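Moving Desk: What Movers Charge to Take a Piano

If you have a piano and a moving date, call for piano quotes before you book the rest of the truck. Most household movers in the Villville area will not put a piano on a standard job sheet. They either send it out to a specialist or charge a flat fee on top of the hourly rate.

We asked three companies for a price on the same job: a console upright going from a ground-floor living room in Villville to a ground-floor apartment in Dolarton, with two porch steps at one end. The lowest quote was $381. The highest was nearly twice that, but it included a tuning visit after delivery.

Stairs are where the bill grows. One company adds $45 for each flight with a straight run. A turn on the landing adds another $129, and some crews want to see the landing before they agree to it. Measure the narrowest point of the stairway and the width of every door, and send those numbers when you ask for the quote.

Grand pianos are priced separately. The legs and pedal assembly come off and the body travels on its side on a padded board, so expect a crew of three or four. None of the companies would give a firm price for a grand over the phone.

Radoslava Tóth of Esquivel moved her mother's upright last October and paid a late fee when the elevator in the new building was in use. Her advice is to reserve the elevator in writing and ask for a time before 10 a.m. – Saturday slots go first.

Ask each mover what their coverage pays if the piano is damaged. Basic coverage goes by weight and will not come close to the cost of repair. If the instrument has real value, get it appraised and buy a separate policy for the move.

Once the piano is in place, leave it alone for a few weeks before tuning. It needs time to adjust to the humidity in the new room.

Next month: packing the kitchen, with box sizes and current prices from the Medus supply counter.

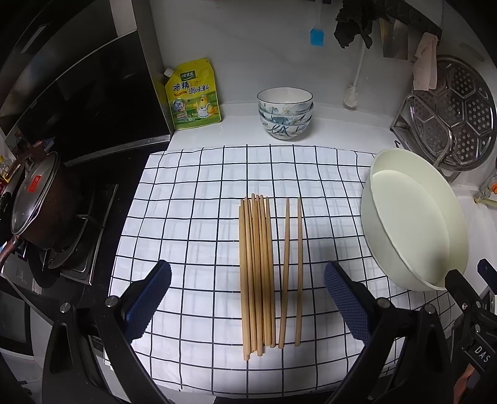

Chopsticks on a checked tablecloth.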